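Home | Issues | Authors | Submit | Search
Last updated: March

4. Do patterned floors hide dirt?

The claim that a patterned floor "hides the dirt" turns up in nearly every guide to fitting out a shared building, and it is usually given without a source. We traced it through the material collected for Section 2 and found that most authors were repeating one another. The oldest statement we could find was in a supplier's leaflet, which offered no test of any kind. Later writers dropped the leaflet and kept the claim.

Two things are mixed together here. One is whether a person walking across a floor notices the dirt on it. The other is whether the floor gets cleaned less often as a result. The first is a question about eyesight and attention, and can be tested fairly cheaply. The second depends on rotas, contracts and complaints, and we doubt that any survey of residents can settle it. The study most often cited, by Ekwueme, is careful to keep the two apart. Those who cite it are less careful.

Morenike Ekwueme asked residents of the Skastcombe flats to rate the cleanliness of their own entrance halls on a five-point scale. She sent out 3000 forms and had 2060 back, a good return for a postal survey. Halls with patterned floors scored higher than halls with plain ones. The difference was small, however, and the plain floors were mostly in the older blocks, where the lighting was poorer and the doors opened straight on to the street. Ekwueme says as much in her own discussion. It is hard to see how the result came to be quoted in the Weltbridge guidance as showing that pattern "improves perceived hygiene". Nothing in the survey separates the pattern from the age of the block.

Gyu-bin Ham's work at Yeon tried to deal with this by putting weighed amounts of dry soil on sample boards and asking people to say when they first noticed it. The method is sound as far as it goes. Our objection is that there were only 34 people, all of them standing still and looking down at a board they had been told to inspect. People in a hallway are carrying shopping and looking for their keys. We would expect them to miss a good deal more, on any floor, and the advantage of a pattern might grow or vanish under those conditions. Ham does not claim otherwise, though the summary on the first page is bolder than the tables behind it.

There is also the matter of what counts as a pattern. The Rendent catalogue, which several of the studies used to sort their floors, puts speckled, veined and chequered surfaces under one heading. These are very different things to look at. A fine speckle is close in size to grit and may well conceal it. A bold check does not, and leaves large plain areas on which every crumb shows. 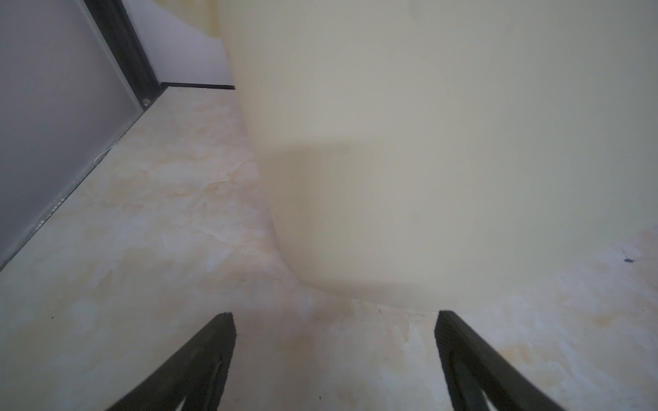

Figure 2. Marble-patterned floor tiles.

Veined surfaces are the hardest to place, and we think the catalogue gets them wrong. The usual argument is that the veins break up the surface and so disguise whatever lies on it. In tiles like those in Figure 2, the base is a pale off-white and the veining is cloudy, in light beige, tan and soft grey. A thin film of dust might pass unnoticed against markings of that sort. Dark grit or a wet footprint would have little to hide behind, and we can find no test in which the two kinds of dirt were compared on such a floor. To score it simply as "patterned", next to a dark speckled vinyl, is to throw away the very thing one wants to measure.

For the rest of this paper we therefore leave the catalogue headings aside and sort floors by how dark their darkest common marking is. This is a crude measure, and it takes no account of gloss. It does at least allow the Skastcombe returns to be looked at again, as we do in Section 5, using only those blocks where the entrance lighting was on record.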